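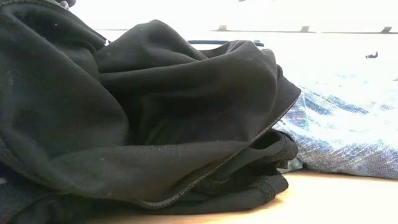

Vandholm Disability Access Council
Minutes of the Regular Meeting, March

Present: N. Jayasinghe (chair), five voting members, two members of the public. A sign language interpreter attended. One member took part by telephone.

The meeting was called to order at 6:05 p.m. in the second-floor meeting room of the Vandholm Public Library.

1. Minutes of the previous meeting
The February minutes were approved with one correction. Under item 4, "paratransit riders" should read "paratransit applicants." Large-print copies were distributed.

2. Paratransit eligibility
The chair reported that the transit office had received 848 applications for the door-to-door service in the past year. Members raised the matter of in-person assessments at the Prilska Street office, where the elevator was out of service for part of the winter. Applicants who could not use the stairs had their appointments moved, in several cases more than once. The council asked that temporary eligibility be granted to any applicant whose assessment is postponed by the office.
Moved, seconded and carried, one abstention.

3. Home modification grants
The ceiling for a single grant remains $3000. A member stated that this amount no longer covers a roll-in shower and asked whether two grants could be combined for one household. Under present rules they cannot. Ms. Jayasinghe will write to the housing department for the reasoning behind the rule and will bring any reply to the April meeting.

4. Curb ramps, Ranasinghe Avenue
Public works has completed its survey of the avenue between the rail bridge and the Cirora Center. Detectable warning strips are missing at the bridge end. The push button at the Cirora Center crossing is mounted too far from the level landing to be reached from a wheelchair. The member for the east district noted that this was first reported two years ago and asked that her remark be recorded.
Action: clerk to request a date for relocation of the button.

5. Public comment
A resident asked that agendas be posted in a format that works with screen readers. The clerk will send the agenda as plain text beginning next month. A second resident spoke about snow left in accessible parking spaces behind the library. Referred to the facilities office.

6. Correspondence
File no. 1203, regarding service animals in taxis, was received and held over.

The meeting adjourned at 7:40 p.m.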